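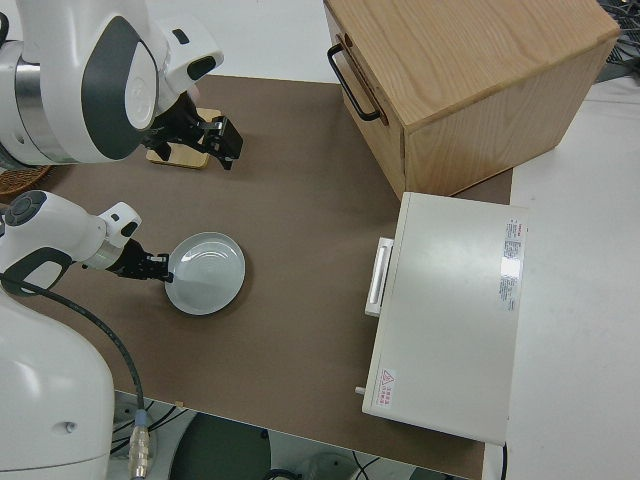

List Home | Threads | Authors | Search | Next in thread

Subject: Re: Jollgate lots, second release
From: Rhun Morgan
Date: July 11, 2020

Iestyn Lewis wrote:

> Got the brochure for the second release at Jollgate.
> 4 lots left on the Llewellyn side, smallest is 722 sq yd,
> the corner one is 883. The agent at Rosier says title is
> clear and water will be at the lot line by May. No brokerage
> if you book direct. I'm tempted by the corner. Anyone
> see a reason not to?

I can see a few. "Title is clear" is what an agent says. What you want is the title report, and when I asked Rosier for it after the first release they mailed me the brochure again, with a nicer cover letter.

The water worries me more. May of which year? The first release was sold on the same promise and my neighbor's cousin is still hauling his in. Ask them to put the date in the contract and see how quickly the subject changes to the view.

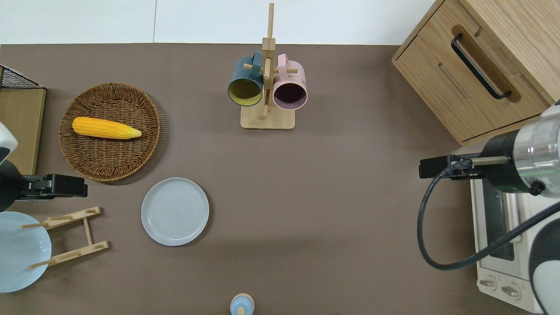 Then there's the booking fee. They wanted 2865 from me, "adjustable against the price," and the form had no line at all about getting it back if the sale fell through. Maybe they've fixed that. I'd read the back page before signing the front.

As for no brokerage, somebody is paying the agent, and I doubt it's Ultetti out of kindness. Compare the price per yard with the resale lots across the road and you may find the commission sitting in there.

The corner lot also has road on two sides. Check the setbacks with the county before you pay for 883 yards, as you may not be able to build on a good part of it. The plan in my copy of the brochure had no setbacks drawn.

If they send you the real title report I'd like to read it. I'll be surprised, but go ahead and ask.

Rhun 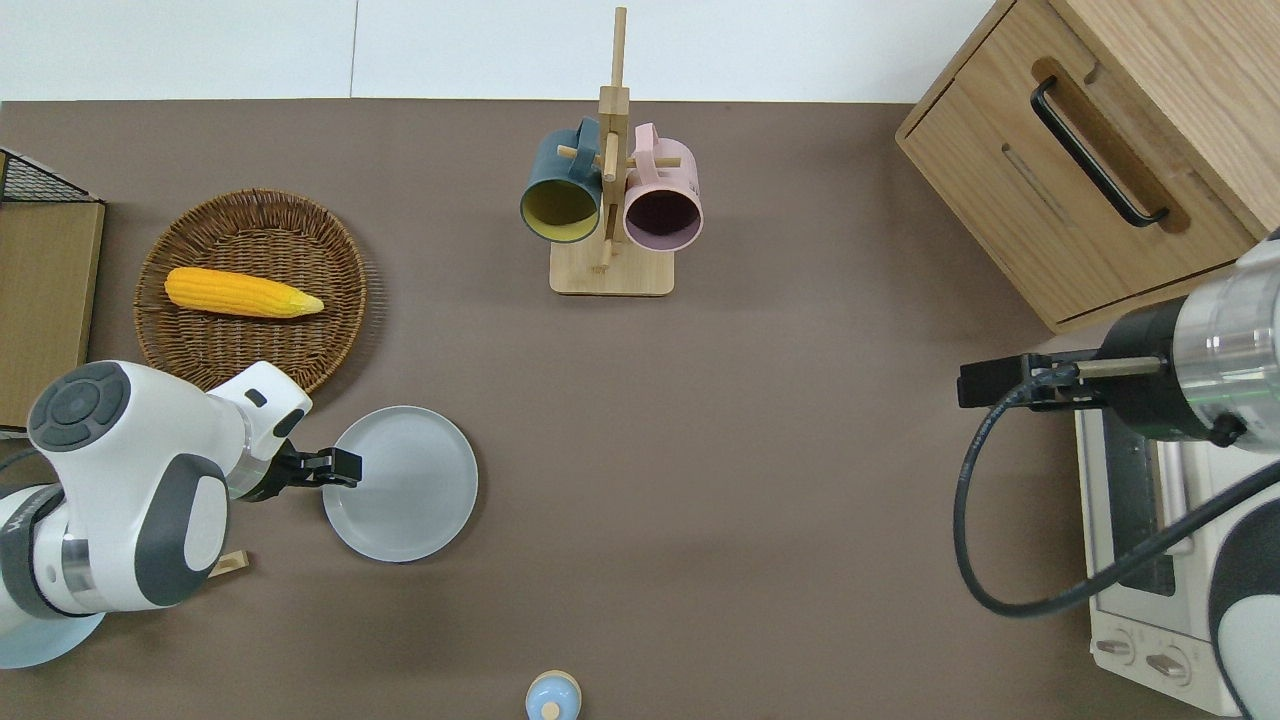 Mug tree with two mugs on it.

Prev in thread | Next in thread | Reply to list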